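Section 5: Mixing and feeding with the Roltari concentrate

By now your Roltari propagator should be level, plugged in and holding a steady temperature, so we can turn to the part most people look forward to, which is feeding the seedlings. The concentrate is strong stuff and your plants are small, so please read this section through once before you open the bottle. It will only take you as long as a cup of tea. 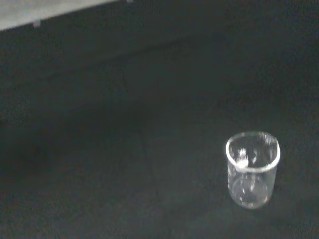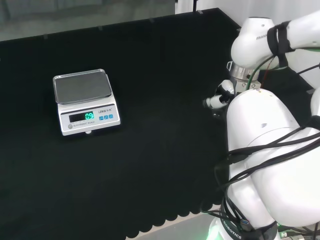
The concentrate supplied with your propagator keeps well for a whole growing season, provided the cap is screwed down firmly and the bottle lives somewhere cool and dark. Once mixed with water it loses its strength rather quickly, and so we suggest making up only as much as you mean to use the same day. You do not need anything grand to measure it with. A small clear glass beaker and an electronic kitchen scale will see you through the whole season, and most homes have something very like them in a cupboard already. If you use a beaker for feed, though, do keep it for feed from then on and don't let it drift back in among the kitchen things.

5.1 Making up the feed

1. Fill a clean jug with tap water and leave it to stand overnight with a cloth over the top. Rainwater is fine too – strain it first if it has come straight from the butt.

2. Set your scale on a firm, flat surface, away from draughts, and switch it on. Check that it is set to grams.

3. Put the empty beaker on the scale and press the zero button (some makers call it "tare"). The display should settle at nought. If it wanders, lift the beaker off, wait a moment and try again.

4. Shake the concentrate bottle well with the cap on. A little sediment at the bottom is quite normal and does no harm.

5. Pour in 2 grams of concentrate, very slowly. It comes out faster than you expect, particularly from a full bottle.

6. Top up with the standing water until the scale reads 200 grams, and stir gently with a plastic or wooden stick.

Note: for seedlings that have not yet opened their first true leaves, pour half of the mixed feed away and top up again with plain water. Young roots scorch easily, and a seedling that has gone a bit hungry will recover far better than one that has been overfed.

CAUTION: Wear gloves when pouring the concentrate and keep it away from children and pets. If it splashes on your skin, rinse with plenty of water. Never mix it with any other plant food.

5.2 Filling the feed tray

1. Turn the propagator off at the wall and lift away the clear lid. Stand the lid somewhere safe – a good many of them get trodden on.

2. Slide the feed tray forward until you feel it click.

3. Pour 100 grams of mixed feed into the corner marked with the leaf. Pour into the tray only, and keep the feed off the leaves and off the heating mat.

4. Push the tray back, wipe up any drips and replace the lid with both vents open.

5. Wait 5 minutes for the matting to draw up the feed, then switch the propagator on again.

Note: the Kusstead matting may look patchy the first time you feed. It evens out after a feed or two, once the fibres have softened.

CAUTION: Do not fill the tray past the raised line. Water on the heating mat can damage it, and this is not covered by the guarantee.

5.3 Clearing up

Rinse the beaker, jug and stick in warm water straight after use. Dried feed leaves a brownish ring that is a nuisance to shift, although a soak in water with a splash of vinegar will usually do it. Wipe the scale with a damp cloth and please don't hold it under the tap.

Any leftover feed can go on established pot plants or a flower border. Go on to Section 6 when the first true leaves are showing.

Roltari Propagator Set-up Guide | Contact the Roltari helpdesk | © Osagie Garden Products | Back to top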